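Plovlow Femia Soft-Goods Kit
Last updated: December

The Femia kit is a fingertip and cable set for two-finger grippers that handle cloth. It is meant for teams teaching arms to pick up, fold and stack towels, shirts and similar items on a flat table. It does not include the arm or the gripper body.

Each kit holds 8 molded fingertip pads, mounting screws, a hex key, one arm cable and a printed setup card. Pads come in bright green as standard. The color is easy to pick out against most fabrics in a camera view. Gray pads can be ordered in lots of 32.

Fitting a set takes a few minutes. Remove the old tips, seat the new pads with the flat side facing in, and tighten until snug. Close the gripper once by hand before turning on power. If the pads meet unevenly, loosen the lower one and reseat it.

The pads grip best on terry, jersey and plain cotton. Satin and coated rainwear can slip, and we don't recommend the kit for either. Wipe the pads with a damp cloth at the end of a shift. Fabric softener leaves a film that shortens their life, so wash practice towels without it.

We rate a pad for over 600 hours of folding work. Replace it sooner if the edge turns shiny or starts to tear.

Leave slack in the cable. It should hang in a loop clear of the tabletop when the arm is reaching forward. A matte table surface works better than a glossy one, both for grip and for the cameras.

The kit fits Kuipers adapter plates, sold separately under part number 783. Older Sandia plates need a spacer, which we can add to an order at no charge. Orders received by noon Tuesday ship the same week.

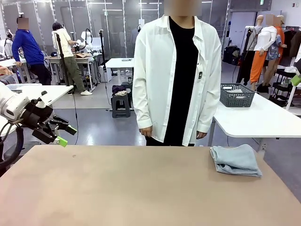
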